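Workshop notebook, Kudix bench room

29/01/2022

5 min read

Print this entry | E-mail this entry

Saturday, so I had the place to myself for most of the morning and finally got to the coffee corner. I've been putting this off since we moved the benches (you all know what it was like in there, spoons in the drill bit tray, filters under the tape). The plan was to sort out what lives on the coffee table, find a home for the wooden bowl, and write it all down so the next person doesn't have to guess.

Started with the bowl. It came with the stuff from the Clurkinau room and it's been wandering ever since. I've seen it hold screws, clementines and somebody's keys, sometimes all in the same week. I really like it! The inside is a warm orange-tan and the rim is much paler, nearly cream, and you get the grain running around the hollow when you look straight down into it. It deserves better than screws.

So I tried it in a bunch of spots before settling. On the shelf it was too high to see into. On the windowsill it got in the way of the blind. Down on the table it looks right, and it's where people reach for things anyway.

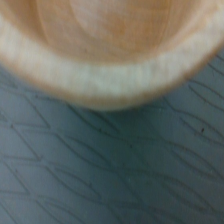
What should we use on the wooden bowl when it starts to look dry?

Food-grade mineral oil, a thin coat wiped on with a rag, left overnight and then buffed off. Olive oil goes sticky and smells after a while, so please leave the kitchen bottle alone. And no soaking it in the sink, a quick wipe with a damp cloth is plenty.

I oiled the Kalia cutting boards the same way last winter and they still look good, for what it's worth. Rag is in the jar by the sink. Please don't leave it balled up in the trash, rinse it and hang it flat.

Okay, on to the coffee maker. I pulled everything off the table, shook out the black cloth over the back step (so many crumbs) and put it back with the less faded side up. Then I moved things around for far longer than I'd admit to in a real report. First try had the pods at the back behind the machine, which meant reaching across a hot mug every time. Second try had the machine dead center and then there was no room for anything else. What works is machine toward the back on the right, pods out in front on the left.

The two-tier round organizer is a huge improvement over the cardboard box. Pods and cups go on top, where you can grab them without bending down and squinting. I'd like the lower tier for sugar and stirrers but I haven't settled that, and if somebody has a better idea go ahead and write it in the margin. We also need to order pods! I put down 33 of the regular and 20 of the decaf on the February list, which should hold us until the Aryee delivery. 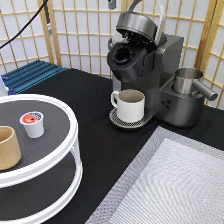
Filed under: Kitchen & Shared Spaces

The frothing pitcher sits on top of the low part of the machine, the bit with the three little buttons on the front. I went back and forth on that. It's handy and it saves table space, but point the handle away from where you're standing or you'll catch it with a sleeve. I did, twice, and the second time it went all the way to the floor. No dent, just noise.

White mug stays on the drip tray. If you use it, wash it and put it back, that's the whole system. The tray has a grid on top that lifts out, and it wants rinsing more often than it's been getting. I scrubbed it with the old bottle brush and dish soap and it came up fine.

Also check the pod holder before you drop a new one in. Lift the lid all the way until it stops, have a look, take out whatever the last person left. I've had two cups this month that were basically brown water from somebody else's used pod.

The gray placemat is out again too, down at the front corner on the right. It's the herringbone one with the silvery border. I'm using it as the landing spot for wet spoons and full cups, because the black cloth shows every milk drip and I'm tired of washing it. If the mat gets gross, cold water and a little soap, dry it flat.

Things I still want to do:

- label for the decaf, people keep grabbing the wrong one
- something soft under the bowl so it doesn't slide
- descale the machine (the packet is in the drawer with the batteries, don't ask)
- wipe down the wooden strips on the folding screen, the dust sits on them

Ran out of steam after lunch and swept up. Broom handle is loose again, needs a longer screw than the ones we've got.

3 comments | 2 shares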